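The Gradora Sorting Robot
Made by Butia. For readers aged 8 and up. 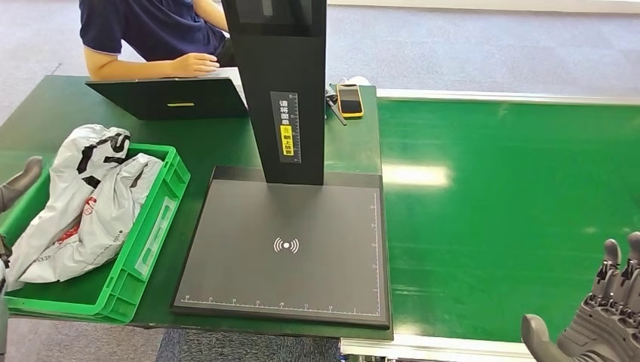
Gradora is a robot that helps sort parcels. It has two hands with fingers that bend, a bit like yours.

Its job goes like this. It takes a mailing bag from a crate and holds it over a flat black plate. The plate is part of a scanner, and the scanner reads the label. Then the bag goes onto a green conveyor belt — a long moving strip that carries it away.

Butia says one Gradora can sort 700 bags in a shift. People still work beside it. Narayanan Warrier programs the robot, and he can stop it at any time.

You can't buy a Gradora for your home. Companies rent it by the month.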